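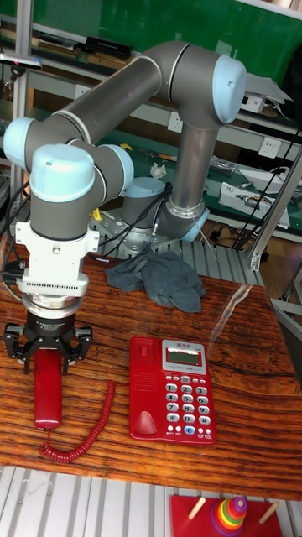

Planner refuses to put the handset down: "start state in collision" after grasp

Posted 2020-12-02 in Motion planning

Branddale

I have a six-axis arm, a desk telephone and a steadily worsening attitude toward both. The task is to take the handset out of the cradle, carry it to the left side of the phone, lower it to the table upright, then pick it up again and hang up. A toddler can do this, usually during a call you care about.

Picking works. The approach pose comes from a depth segmentation node that finds the phone base, and the grasp is a fixed offset from that. Once the fingers close I attach the handset to the tool link as a collision object and ask for a lift of 10 cm, straight up.
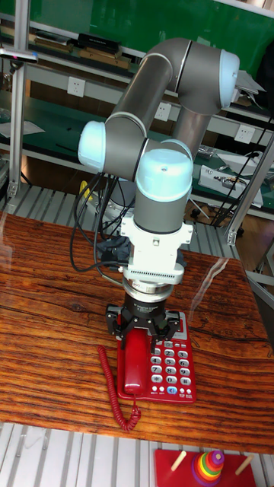 Grasp pose, handset still in the cradle.

From there I get one of two things. Either the planner reports that the start state is in collision (handset vs. phone base) and gives up, or it finds a path so scenic that the elbow tours most of the workspace. The second kind is worse, given that there is a coiled cord attached to all this and the planner has never heard of it.

Things I have tried:

Shrinking the handset mesh. Helps with the lift, then the place goes wrong, as the planner now believes the handset is shorter than it is.

Turning off collision checking between the handset and everything. Works beautifully, in the sense that a person who has taken the batteries out of the smoke alarm has no more fires.

Raising planning time to 30 seconds. Same scenic routes, only later.

Modeling the cord as a chain of small cylinders. I don't want to talk about it.

We're on the Kratochvíl planning stack with the stock sampling planner, if that matters. What do people do about objects that begin life touching something and stay tied to it afterward?

Komar

Did you try a different random seed? We had a similar thing in April and it went away when we changed the seed. It came back later but by then it was a different project.

Also check your units. Meshes in millimeters are a classic.

Branddale

Units are fine. If they weren't, the handset would be the size of the building and the planner would have a point.
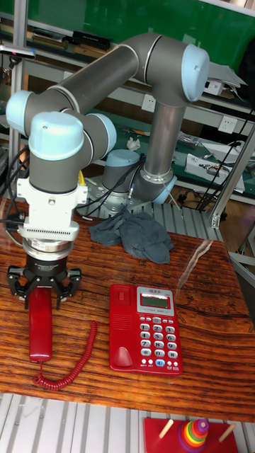 Vandatness

You have three problems sharing one error message.

First, the start state. An object in a cradle is in contact, and any mesh with noise on it will overlap. Allow the handset/base pair only, and only for the lift. Put the check back on as soon as you clear the cradle. Most people remember the first half of that, so write the re-enable in the same function and make it run on failure too.

Second, the detours. Don't give a straight lift to a sampling planner. Use a Cartesian segment for the lift and another for the final descent, and let the sampler have only the transfer in the middle. On that part, add an orientation constraint to keep the handset near vertical, plus joint limits tight enough that the elbow can't flip. Ours went from touring to nearly boring. The whole cycle now plans in roughly 700 ms.

Third, the cord. Forget the cylinders. Put a sphere at the cord's exit on the base and require the handset end to stay inside it, with the radius set well short of full stretch. That handles pulling. It does nothing about snagging, for which I keep the transfer low and to one side, and hope — a technique not covered in the manual.

For the place, stop the descent on contact force instead of trusting the table height. Tare the sensor after the lift, while holding still, or the weight of the handset and whatever the cord is doing will be in your reading. Then detach the object from the tool link before opening the fingers, and add it back to the world at its current pose. If you skip that last step, the hang-up half of your task will be planned around a handset that the planner thinks has ceased to exist.

Branddale

The allowed pair plus Cartesian lift fixed the start state error. I was indeed re-enabling the check only on success, so every failed lift left it off for the next attempt, and that explains a few things I had been blaming on the weather.

Sphere constraint is next. I deleted the cylinders.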